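Packaging Waste at Home – Final Report
Rigoberto Palacios and Leobardo Cuevas
10/18/18

Question

How much of the trash in a normal house is just packaging? We picked this becuase Finville raised the trash fee in July and both our parents were complaining about it.

What we did

Two houses, Palacios and Cuevas. 20 days. Everything that was packaging went in a separate bag – boxes, wrap, foam, cans, bottles. Weighed each bag at night on a kitchen scale. Food scraps and the rest got weighed too but not sorted. Missed 3 nights at the Cuevas house (forgot), so those got added to the next day.

Cardboard was the hard part. Shallow boxes especially, people keep them and put stuff in them. We decided a box only counts once it goes out to the curb.
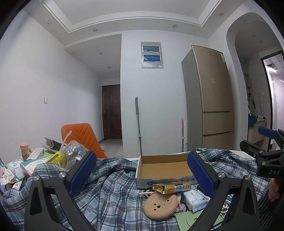
Fig. 1. Open shallow box on a table, blue logo on the front.

Results

Packaging was a bit under half the weight at one house and a bit over at the other. By volume it was way more, but we didnt have a good way to measure volume. Most of the cardboard came from online orders. Most of the plastic came from groceries, mainly the Huerta market, where even the peppers are wrapped.

Problems

Only 2 houses so not a real sample. Wet cardboard weighs more and it rained the first week. Also Leobardo's cousins visited and drank a lot of soda.

What we would change

Run it 90 days, more houses, flatten everything first. Ask Huerta how much they throw out in back before it gets to the shelf – we emailed, no answer yet.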